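Open day at the Floston paper mill

I have wanted to get inside the Floston mill ever since I started binding my own notebooks, so when the open day came up in March I was at the gate by nine in the morning with a flask of tea and far too many questions. It was worth every minute of the drive!

The mill sits right on the river, and you hear it before you find the parking lot. Our group started in the rag room, where cotton offcuts come in by the bale from a shirt factory in Gestcombe. They get sorted by hand, buttons and seams out, then chopped and sent down a chute to the beaters. The beaters are huge oval tubs with a heavy roll turning at one end, and the pulp goes past like slow oatmeal. I could have stood there all morning (I nearly did, and had to jog to catch up).

Next came the vat room, which was my favorite. A good papermaker here can pull 400 sheets in a shift, and the whole movement takes a few seconds — dip, lift, a little shake each way, and the sheet is made. Visitors were allowed to try. My first one had a hole you could put a thumb through, my second was thick at one end, and my third I proudly took home in a folder.

The drying loft is up two flights of steep stairs and smells wonderful, like clean laundry and old wood. Slatted shutters run down both sides and they open and close them by hand depending on the weather. In a damp week the paper can hang for days. Then it gets sized with gelatin, pressed again and sorted, and anything with a speck in it goes back to the beater.

Lunch was soup and very good bread in the canteen. Afterward I went straight to the trade tables, where Tradik had marbled sheets in colors I'd never seen before, and Okabe had a long run of Japanese tissue for repairs. I got to handle the thinnest one and it barely felt like anything between my fingers. 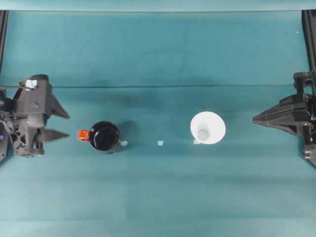 I came away with ten sheets of the heavy cream laid, two of the marbled and a packet of tissue, so there goes the craft budget until summer. The shop sells seconds too, in a bin by the door, and for practice work they are perfect.

A few practical notes if you're going next time. Wear shoes with grip, as the vat room floor is wet. The loft stairs have no elevator. Parking is free but the lower lot fills early, and the shop closes at four, half an hour before the gates do.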